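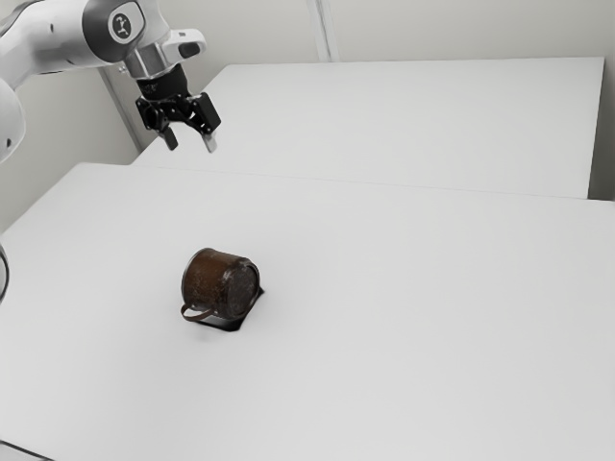

Scouting for Stand Loss in Soybean and Rice: Field Notes for Unit 5

Posted in March by the Enstead Crop Extension Office
Print this page | E-mail this page

Purpose of the handout

Students should read these notes before the first field visit at the Toft station. They cover how to measure a reduced stand, how to collect samples, and how to record a likely cause. Replanting decisions are treated in the next unit and are mentioned only briefly.

Definition

A stand is the number of living plants established in a given area. Stand loss is the difference between the number of plants expected from the seeding rate and the number present when the field is scouted. Some loss is normal in every field. A grower becomes concerned when the remaining plants are unevenly spaced or when gaps continue to widen after emergence.

Patterns in the field

The shape of the affected area should be drawn before any plant is dug. Circular or irregular patches in low ground suggest seedling disease or standing water. Losses that follow the row for a long distance are more often related to planter depth, a blocked seed tube, or fertilizer placed too near the seed. Damage that is heaviest along a tree line or ditch bank may indicate birds, slugs, or herbicide drift. Several causes may be present in one field — a cold, wet week will slow emergence and give soil fungi more time to act.

Counting procedure

1. Enter the field at least 30 paces from the turn row.
2. Lay the tape along one row and count living plants only. Seedlings with a broken growing point are recorded separately.
3. Repeat at 5 locations in the affected area and 5 in a healthy part of the same field.
4. At each location, dig where plants are missing. Note whether seed is absent, rotted, swollen but not sprouted, or sprouted below a crust.
5. Record soil texture, moisture at seed depth, and previous crop.
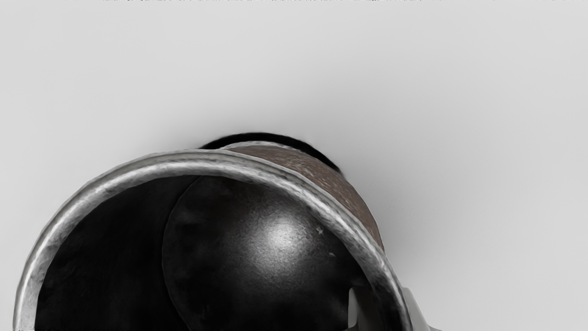

Metal vessel, close view of the rim.

Collecting samples

Dig seedlings with a trowel and keep the soil around the roots. Pulled plants leave the diseased tissue in the ground and are of little use to the laboratory. Include plants in early, middle, and late stages of decline. Dead plants are usually overrun by secondary organisms and should not make up the whole sample. Samples must be kept cool and delivered the same day, before 3:00 p.m.

Case for discussion: the Priletico field

A field of over 200 acres near Priletico was planted in two passes, before and after a heavy rain. The earlier planting showed gaps across the lower third. Seed recovered there was soft and had a sour odor, and roots on surviving plants were brown at the tips. The later planting was uniform apart from one row that was thin for 300 feet. Students should prepare a written explanation for each loss and state what further evidence would be needed to confirm it.

Records

Counts are entered on the Clusurgate form, one sheet per field. Sketch maps are attached to the back of the sheet, with north marked.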